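**Starcombe Publishes Its Full Workplace Speech Policy and Invites Employees Everywhere to Borrow It**

*July 12, 2024*
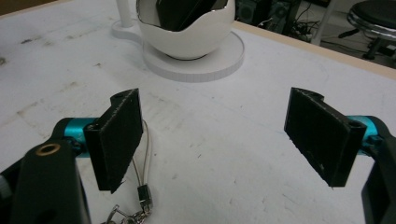
*Gripper fingers over a white tabletop.*

Starcombe, the company behind the Walita scheduling app and the Vida family photo service, is making public the rules it uses when employees disagree with one another, with their managers, or with the company itself. The policy covers internal message boards, memos, team chats and all-hands meetings, and from today anyone can read it, copy it and change it to suit their own workplace, free of charge.

The text runs to 16 pages (we did try to make it shorter, and we thank everyone who sent in a red pen's worth of edits!). It grew out of a long and sometimes bumpy year of conversations, during which 257 employees wrote in with comments, worries, stories from past jobs and, in a good many cases, complete rewrites of the opening section.

"People who work in tech spend a great deal of their lives typing to each other, and sooner or later somebody types something that makes a colleague furious," said Elisa Parisi, chief executive of Starcombe. "I wanted us to know ahead of time what we'd do on that day, and I wanted the person who wrote the thing and the person who was hurt by it to be able to look up the same page."

Under the policy, no employee can be dismissed over an internal post until a panel of five has heard from them directly. Managers may not search an employee's private messages to find out who agreed with a post. Harassment, threats and the sharing of customer information remain grounds for immediate suspension while the panel meets, and employees who report a post are protected in the same way as those who write one.

The policy also speaks to the people who use Starcombe's products. Staff opinions, on any subject, may not affect how a customer's account is handled, and every request to look inside a Vida account now has to be logged and approved by a second person on a different team.

"Families trust us with their photographs, and they shouldn't have to wonder about our office arguments," said Nimal Seneviratne, who leads the privacy team. "We spent more time on that page than on any other, and I'm very fond of it."

Starcombe employs over 3000 people in 23 offices. The policy applies to all of them, including contractors, and will be extended in October to Ikaron, the company's small business software division.

Written questions may be sent to Usman Kazmi in the Starcombe press office, who is happy to arrange interviews or send a printed copy by mail.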